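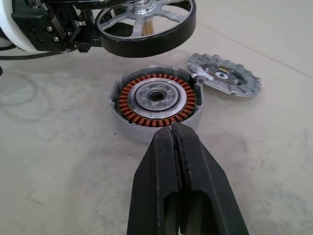
Figure 1. Gripper fingers beside an opened brushless motor, with the cover plate set apart.

Unit 5: Evaluating a Commercial Two-Arm Kit

Reading before class: the Koltside product guide, chapters on grippers and on service terms.

1. Purpose of the unit

Students will review the Curo, a mobile two-arm kit sold by Koltside for bench assembly and repair training. The unit treats the kit as a purchase decision. Each group will submit a written recommendation to buy, to lease, or to decline, and will support it with its own test results. Statements taken from the sales literature must be marked as such.

2. What is supplied

The base package contains the wheeled body, two arms with parallel grippers, a camera at each wrist, and the control software, named Son. The list price of the replacement finger set is $1,588 per pair of grippers. Fingers are treated as wear parts and are not covered by the standard warranty. The supplier recommends inspection of the grip surfaces every 2,000 cycles. Groups should enter both figures in the cost sheet.

The Ikell service plan is optional. It covers remote support and one site visit per year. It does not cover damage caused by parts the customer has chosen to handle, and groups should read that clause closely.

3. Test objects

Motor parts are used throughout this unit. A round metal housing is a demanding object for a two-finger gripper: the contact area on a curved wall is small, and a flanged rim offers a second place to grip that may or may not be suitable. Exposed windings must not be touched by the fingers at any time. A trial in which this occurs is recorded as a failure, even if the part is later placed correctly. 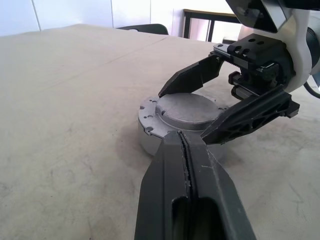
Work with both arms requires an agreed order of approach. One arm should be named as the holding arm before the trial begins, and the other should keep clear until its turn. Son allows the two arms to be moved together, but it does not choose the order for the operator. Reviewers should note how long a new operator needs to learn this and whether the guide explains it well.

4. Record keeping

For each trial, enter the object, the starting position, the arm used first, and the result. Stopped trials are to be kept in the record. Scuffs on the part or on the fingers should be noted in the remarks column.

5. Submission

Reports are due at the end of the unit in December. Cost sheets are attached as an appendix and do not count toward the page limit.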